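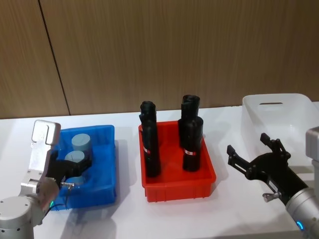
Halldóra Stougaard held that a play is finished only when an audience has sat through it, and that everything written down beforehand is a set of instructions. Students who meet this view for the first time often object that a script can be read with pleasure at home. Stougaard granted the point but replied that the same could be said of a cookbook.

Theater Studies > Part 2 > Chapter 3: From Script to Stage

This chapter follows a new play from its first reading to its opening night. The main case is Cirkano, a one-act drama by Hjalti Mogensen, first staged by the student company at Snorradóttir College in July. The text was short and called for a cast of three. It left the director, Bergþóra Juhl, with a large number of decisions that the author had declined to make.

Mogensen's script gives almost no stage directions. It does not say where the characters stand, how old they are, or how much time passes between the second and third parts. Juhl kept the first week of rehearsal for reading at the table. Actors were asked to mark each place where a character wants something new, and to compare their marks the next day. The differences among them became the basis for the blocking, a term used in this book for the planned movement of actors on stage.

The first section of the chapter deals with table work and the terms that belong to it. The second takes up blocking in a 20-seat studio, where a turn of the head may carry as much weight as a full cross does in a large house. A later section considers the revival of Cirkano by the Drotow Theater under Sigrún Eyvindsson, who moved the action outdoors and restored a speech that Juhl had removed. Both versions of the speech are printed at the end of the chapter and should be read aloud before the written exercises are attempted.

Readers should already be familiar with the parts of the stage introduced in Chapter 2. Words set in bold are defined in the glossary.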